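# Sorting the Jewelry Drawer

These pages cover the small jobs we did in the Leemans house in June. The closets and the kitchen have their own galleries. This one is for the jewelry, which had been sitting in a single drawer for years. The whole collection came to 232 pieces, counting single earrings, and 28 of those went to the repair box.

We worked in the bedroom in the afternoon, when the light comes in from the side. The drawer was emptied a handful at a time so the chains didn't knot up any worse than they already had. 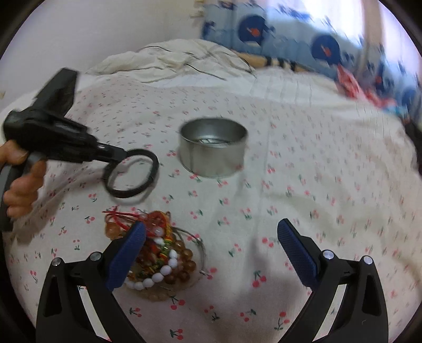 Bracelets came first because they take up the most room. They were left in one heap on the cherry-print sheet and pulled out singly, with a round metal tin standing by on the bed. The black bracelet is a plain ring and comes away easily. The white faceted beads along the front of the pile took longer, as they were caught up with two other strings. Anything with stretched elastic was put aside for restringing.

Necklaces were done the next morning. Each one was fastened at the clasp before it was laid down, and 19 of them now hang on the Hokadeck rail inside the closet door.

Earrings went into a Stastard tray with a lid. Pairs are at the front and singles at the back, in case the missing ones turn up.

The drawer itself was wiped out and relined with felt. It holds scarves now.

Next gallery: the hall closet.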